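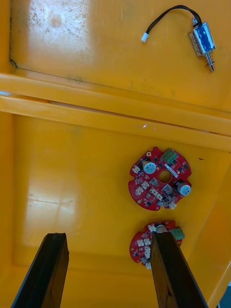 *Two of the round red boards and a solenoid, in the divided yellow bin.*

# Mikton adaptive gripper kit: six months on the bench

I bought the Mikton kit in November, after Elaine Pimentel talked me into it over a very long lunch, and I've been meaning to write it up ever since. It cost £679 for the gripper body, the controller box and one pair of fingers. That felt like a lot, and then I priced up the alternatives and it felt fine. I'm writing in April 2026, so it's had a proper winter of use, and I've got one big grumble that takes up most of this review. Sorry to anyone who came for the unboxing!

The good bits first, quickly. Fitting it is a doddle. Four bolts, one cable, and the software finds it without any fuss. The grip is lovely on small parts and I've had it picking up connectors I'd struggle with myself (I have my dad's hands, which were made for gateposts). The controller runs quietly, and the little status light is bright enough to see across the room.

Now then. The grumble.

## It lets go when you stop it

In February I hit the stop button because a lead had snagged, and the gripper opened. It didn't go floppy or sag a bit, it opened — wide, as if I'd asked it to — and dropped a board from about chest height straight onto its capacitors. I stood there feeling rather silly. The manual (page 31, in a grey box I'd skipped) says the fingers "return to rest position on loss of enable", and rest position turns out to be open. So every emergency stop is also a drop command.

With a light circuit board that's a nuisance and a bit of money. With anything sharp or heavy, and a hand underneath, I'd call it a safety problem, and I don't think it belongs in a grey box. If you've just pressed stop, there's a fair chance somebody's fingers are where they shouldn't be.

I wrote to Mikton and got a reply from Romain Royer in their support team, who was very decent about it. He sent a firmware file the same afternoon with a "hold on stop" setting. It works, mostly. The fingers now stay shut when I press the button. Pull the power altogether, though, and they still open after 2 seconds or so, as there's no brake in the thing. Romain confirmed that and said a braked version was being looked at. I'd like to see it before I recommend this to a school or a shared workshop.

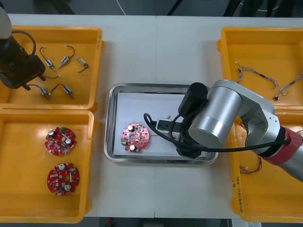 Drops have changed how I lay the bench out more than anything Mikton sent me. I keep the lifts as low as I can and the routes short, and I try to have nothing travelling over open table if a tray will do. The steel tray in the middle has a sheet of white paper in it, with a single board on top, and the yellow trays sit in pairs to either side so the arms can reach in without a grand tour. Leads are the other thing I watch now, having been caught once. A long wire on a small motor will find its way round a finger if you give it half a chance, and then you're reaching for the button again.

## The finger pads

Much smaller moan. The pads that came in the box went shiny after six weeks and boards started to creep in the grip. I swapped to a set from Bralico, which cost less than a takeaway and have been grand. Ackroyd do some too, and they're thicker, but they fouled on the edge of my bins so they went back.

## Would I buy it again?

Probably, with the new firmware on from day one. Check the setting before you do anything else: Settings, Motion, Stop behaviour, and then press stop with something soft in the grip and see for yourself. Mine went back to the old behaviour once after an update, so I test it every time I start up now.

Three stars out of five. It'd be four with a brake. Elaine says I'm being mean and gives hers a five, but she's got it screwed to a Skinent stand and only ever picks up foam blocks with it.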